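4 Carton Closing as a Two-Handed Task
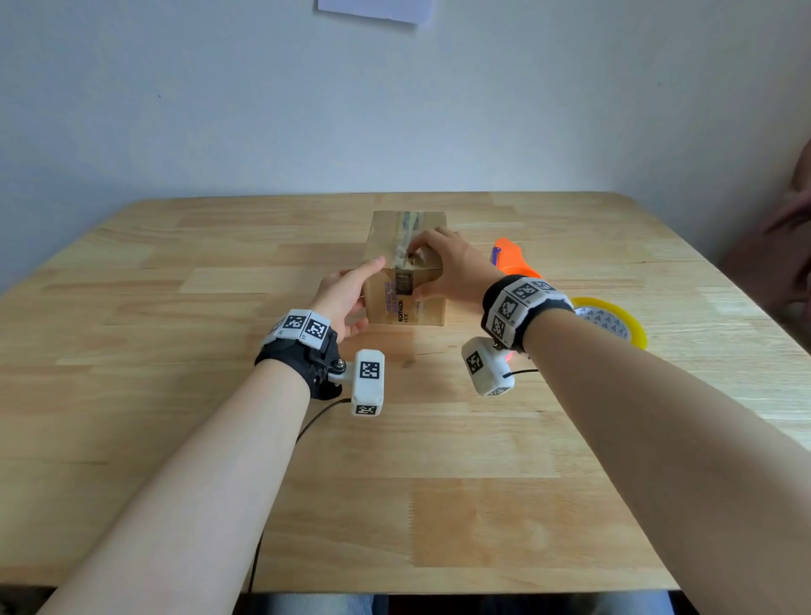

Figure 3. Carton-closing task, human demonstration. Both hands are on the closed carton; the tape dispenser and a roll of packing tape lie to the right of it. Square fiducial markers are carried on both wrists.

4.1 Task definition

Carton closing was chosen as the fourth task in the Briringate set because it sits between household work and shop-floor work. People do it at kitchen tables when they send back a pair of shoes, and they do it all day at packing stations. The task is stated as follows. A small carton stands upright on a table with its flaps open. The operator, human or machine, folds the flaps, holds them down, applies one strip of packing tape over the top seam and down the front face, cuts the strip, and presses it flat. The task ends when both hands have left the carton.

Used cartons were preferred to new ones. New cartons have sharp creases and flaps that fall into place with little guidance. A carton that has been through the mail once has soft corners, flaps that spring back, and printing on its faces that disturbs edge detection. The carton in Figure 3 is slightly crumpled and carries black and purple printing on its front face. Earlier work at Sesance (Morelli and Sisay, 2023) used plain new cartons only, and the closing rates given there should not be compared directly with ours.

No fixture or jig was permitted. The carton is free to slide on the tabletop, and it does so readily under a sideways push. One hand must therefore act as the fixture while the other does the work, and the two roles change at least once during a normal trial.

4.2 Demonstrations

Human demonstrations were recorded at tables against a plain wall. Demonstrators were told the end state and nothing about method. Wrist pose was taken from the fiducial markers, and finger contact was labeled afterward by two annotators working separately. A total of 3,377 demonstrations were collected, of which 1,815 were kept after removing trials with marker loss, a torn strip, or a carton that left the table. Marker loss was the most common cause of removal. It was concentrated in the cutting phase, when the dispenser passes between the head camera and the wrist.

Each kept demonstration was divided into five phases: fold, hold, apply, cut, and press. The posture in Figure 3 is typical of the press label. The left hand is open, its fingers spread along the left face of the carton, with the index finger pointing up the side. The right hand rests on the right side and top edge, and its fingers bear on the tape where the strip runs down the front. Under our labeling rules the left hand is scored as "support" and the right as "work."

The distinction is less clean than the labels suggest. Theerawat Intarasuk, who wrote the labeling guide, found that annotators disagreed most often at the change from apply to press. The supporting hand often begins to carry load before the working hand has finished. A third label, "shared," was added in January for these intervals. The results in Section 4.4 use the three-label version throughout.

4.3 Machine trials

Two control policies were tested on the same two-arm platform. The first, referred to as the staged policy, runs the five phases in a fixed order and moves on when a vision check passes. The second, the coupled policy, treats both arms as one system and has no explicit phase boundaries. The dispenser used in the machine trials was a Deschamps hand model with the grip widened. No other tool was changed.

Each policy was given 80 trials. Start position and carton rotation were drawn from the same list for both. A trial was stopped if the carton fell or if no contact was made for the length of the timeout. An operator stood within reach of the stop switch and did not touch the carton during a trial.

4.4 Results

Folding is close to solved for cartons of this size. Both policies closed the flaps reliably, and the failures that remained came from inner flaps caught on top of outer ones. Holding was also adequate as long as nothing else was happening. The trouble starts with the first pull on the tape. Drawing tape from the roll puts a sideways load on the carton, and the staged policy, which plans the support arm before the pull, reacts late. The carton turns, the strip goes down at an angle, and the vision check then passes a seam that is only partly covered.

The coupled policy handled the pull better. It completed the full task without a restart more often than the staged policy, although 7 of its trials ended with tape stuck to the gripper pads. Human demonstrators also touched the adhesive side, and recovered by rolling the finger off. Neither policy has an equivalent motion, and parallel pads do not lend themselves to one.

Pressing was the weakest phase by the measure we consider most useful, which is whether the strip stays down when the carton is tilted afterward. Human fingers follow the strip over the top edge and down the face, with the contact force changing at the corner. Both machine policies pressed the top and the front as two separate flat surfaces. This left a raised section of tape at the edge between them.

4.5 Discussion

On these results, carton closing by a general two-arm machine is possible and not yet dependable. A dedicated case sealer does the same work faster and with a better seam, provided the cartons are uniform. The case for a general machine rests on mixed and reused cartons, and those are the ones on which it currently fails.

We note two limits. All cartons were small enough to be steadied by one hand, so lifting was not tested. The carton contents were also light and did not shift. Asnakech Sisay has suggested repeating the trials with loose contents, where the support hand would have to correct for a moving center of mass. The remaining tasks in the set, towel folding and jar opening, are reported in Section 5.

Last updated: April 29, 2025

Related items

Kowalchuk, L. and Nakpan, P. Support-hand timing in two-handed household tasks
Intarasuk, T. A labeling guide for contact phases, with notes on disagreement
Morelli, M. and Sisay, A. Closing new cartons with a two-arm platform
Nakpan, P. Adhesive contact and parallel grippers: a short survey
Clalora technical note: Marker loss during tool use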